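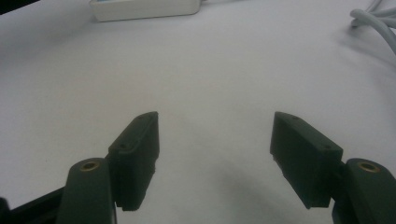 Fingers open over the bench, pads angled inward.

Search tips Search Go

Hand-Held Gripper: Setup Tips for Recording Demonstrations

Clear the middle of the bench first. Box and cables go to the far side, outside the reach of the task. A cable that shifts between takes will show up in every recording.

Check the pads before each session. On the Strand fingers each pad has two screw holes on top; run a driver over the screws and stop at snug. Printed parts strip easily. Trim ragged grip material with a sharp blade, or replace the pad if the edge has lifted.

Start every take with the fingers fully open and hold still for two seconds. Close at an even speed. Do not correct a bad grasp halfway — open, back off and start a new take.

Keep the lamp in one place. The hand throws a soft shadow on a white top, and it should fall the same way in take 1 as in take 53.

Expect to discard up to 78 takes while learning a new task. Folding and pouring are worse than pick-and-place.

For remote control with the Flosten handle, halve the speed setting and rest the elbow on the bench. Lag makes people overshoot.

Wipe pads with a dry cloth. No solvent.

Updated 26th June

2 comments 78 shares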